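Iltgate Player Support
Ticket 727: Passengers do not board at Skekudier dock after update
Category: Quest progression
Platform: PC
Status: Resolved – workaround provided, fix scheduled
Assigned to: Kirsty Sutherland

Summary of report

The player advises that the ferryman Tennant no longer offers the boarding dialogue at Skekudier dock. The quest "A Berth for Bonau" remains at its second stage, and the marker stays on the dock after the fare has been paid. The player has 129 hours recorded on the affected save and does not wish to begin a new game.

Steps already taken by the player

Restarted the game and the computer.
Verified the installed files. No errors were reported.
Left the harbour, slept until morning and returned to the dock.
Removed all cosmetic items from the lead character.

First response

Thank you for your detailed report. Please supply the save file from the affected slot, together with the log file from the same session. Both may be attached to this ticket. Please do not overwrite the slot while the matter is under investigation. If you wish to continue playing, copy the save to a vacant slot and play from the copy.

Player reply

Save and log attached. I should add that I bought the cabin upgrade before I spoke to Tennant, as I had the coins and wanted the extra room. I don't know if that matters. Bonau still talks to me on the dock but only repeats the line about the weather.

Investigation

The save was loaded on the current build and the fault was reproduced on the first attempt. The quest checks for a vacant berth at the time the fare is paid. Where the cabin upgrade is purchased beforehand, the original berth is withdrawn and its replacement is not registered until the cabin has been entered. The fare is accepted in the interval and Bonau is left without an assigned berth.

A second save, prepared by support staff with the upgrade purchased after the conversation with Tennant, did not show the fault. The player's graphics settings and controller were ruled out.

The log contains over 200 repeated entries for a missing berth. These entries are a consequence of the fault and do not indicate damage to the save.

Workaround

The following steps should be carried out on a copy of the save.

1. Load the save and return to the ship. Do not speak to Tennant or Bonau beforehand.

2. Open the build menu, select the upgraded cabin and choose Store Furnishings. All placed items will be moved to the hold and none will be lost.

3. Enter the cabin and remain inside until the autosave symbol has appeared and cleared. Low furniture such as cabinets may be returned to its place against the wall once this is done.
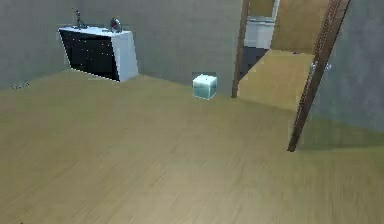 4. Leave the cabin, sail to any other harbour and wait there for one full in-game day.

5. Return to Skekudier and speak to Tennant. The boarding dialogue should now be offered. The fare will not be charged a second time.

6. Save to a new slot after Bonau has come aboard.

Player reply

That worked, thanks. I had to do step 4 twice, as I left the other harbour just before midnight the first time. Bonau is aboard and the next quest has started. Will I get the achievement? It hasn't popped.

Closing note

The achievement is awarded when Bonau's first meal request is completed and is not affected by this fault. Step 4 will be reworded to state that the day must pass in full before departure.

The underlying fault has been entered for correction in patch 14, scheduled for February. Saves repaired with the steps listed in this ticket will remain compatible – no further action is required by the player. Should the dialogue fail to appear on another save, please reply to this ticket and attach the relevant file.

Kirsty Sutherland
Iltgate Player Support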